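Weltus Cell: Setting Up the Table and Checking the Arm Before a Sorting Run

Applies to: Weltus cell, tabletop configuration
Procedure 383, revision 2

This procedure sets out how the Weltus cell is to be prepared at the start of each working session. It is intended for trained operators at the Tamihana site. Staff who have not completed the induction should not enter the cell while the arm is powered.
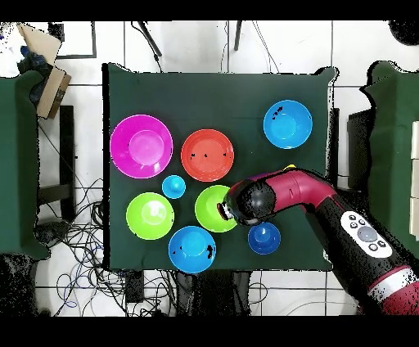

Prepared by Wálter Bedoya, Cell Maintenance
Last reviewed: April 17, 2026

1. Laying the cloth

The table is to be covered with the dark green cloth before any dishes are brought out. Smooth it from the centre towards the edges. Faint creases are acceptable, but a raised fold under a bowl will tilt the rim and should be pressed flat by hand. The side tables are covered in the same green.

2. Placing the dishes

Set out the plastic bowls and cups with open cloth between them where space allows. Colours may be mixed freely, and two bowls of the same lime green may be used together. The small cups may stand among the larger bowls. Dishes with dark specks inside may remain in service, provided the marks do not come off on a clean cloth.

3. Cables and floor

Cables are to be kept clear of the operator's path. Any cable lying on the tiles near the main table must be checked for slack before the arm is moved, and must not be trapped beneath a table leg or stand.

4. Moving the arm to the start position

Release the emergency stop and select reduced speed on the Momotia controller. Bring the arm over the table slowly and keep one hand near the stop button throughout. Should the tip come to rest over the rim of a bowl, raise the arm before making any sideways movement.

5. Checking the gripper

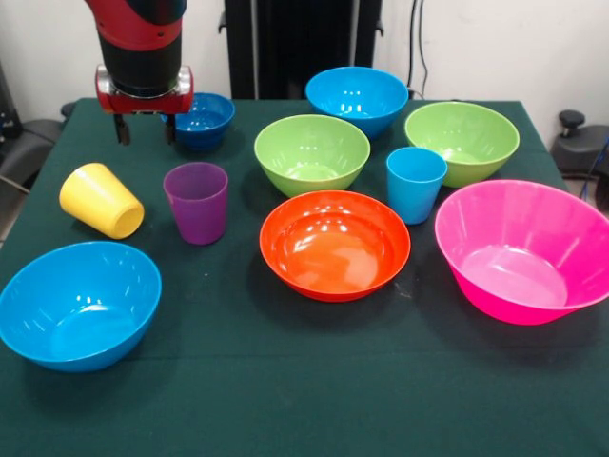 Wálter Bedoya

With the arm raised, open the gripper fully. The two black fingers should point straight down and hang clear of the cloth and the dishes. Compare them from the side. If one finger sits lower than the other, stop the arm, isolate the power and refit the finger before continuing.

Inspect the small screws along the front edge of the housing. Loose screws are to be tightened with the Korance driver kept in drawer 19. The metal face plate may be wiped with a dry, lint-free cloth. Solvents must not be used.

A cup lying on its side is a permitted starting arrangement and need not be stood upright. Record it on the session sheet under "Layout".

6. Closing the check

Close the gripper, open it once more and listen for grinding. Sign the session sheet and return the controller to normal speed. Faults are to be reported to Cell Maintenance before the next session. The full service of the wrist section is carried out each November and is covered by a separate procedure.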